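Canley Tool Library: Progress Report to the Lakemo Fund
Report date: 12/5/21
Reporting period: second six months of the grant 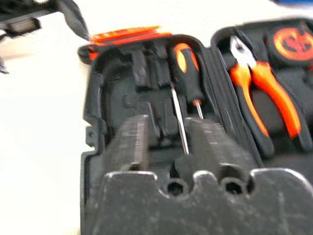
1. Purpose of the grant

The grant pays for the setting up and running of a lending service for hand and power tools in Canley. Members borrow items for up to 6 nights at a time. This report covers stock, membership, safety testing and spending. Premises costs are met from other income and are not included.

2. Stock

The catalogue now holds 200 items, which meets the target in the original application. Most of the growth came from house clearances and from one bulk donation by Shetty Joinery on the closure of its second workshop. Items are entered under the Boditz catalogue system, with a separate number for the case or bag where there is one. Loose accessories (bits, blades, chuck keys) are listed on the parent record and checked on return.

Donated items that fail inspection are stripped for parts or sent for scrap. Petrol tools are no longer accepted. The two hedge cutters already held have been withdrawn.

3. Membership and loans

There are 70 paid members. The application forecast a higher figure for this stage, and the shortfall follows the closure of the counter during the winter restrictions. Lending by appointment began in December and has continued. Sanders, drills and wallpaper steamers are the items most often reserved. Waiting times for the steamers are too long and a further unit is needed.

Late returns remain a problem. A reminder is now sent the evening before an item is due, and the deposit on power tools has been raised.

4. Safety testing

All mains-powered items have been tested and labelled. Testing of extension leads was delayed while the meter was away for calibration and has since been completed. Battery packs are stored apart from the tools and charged only when staff are present. Written instructions are supplied with each power tool, and those for the table saw are being rewritten after comments from borrowers.

5. Spending

Of the £4,000 allotted to equipment and testing, the racking and the test meter were the largest costs. Racking came in over budget owing to the uneven floor, which required adjustable feet. The overspend was covered by the unspent training line, as agreed with the fund by email.

6. Next period

Planned work:
Buy one further wallpaper steamer.
Reopen the counter for walk-in loans.
Complete the stock check of hand tools, shelves D to F.
Move the reservation list from the spreadsheet to Boditz.

The revised budget is attached as Annex A and the full stock list as Annex B.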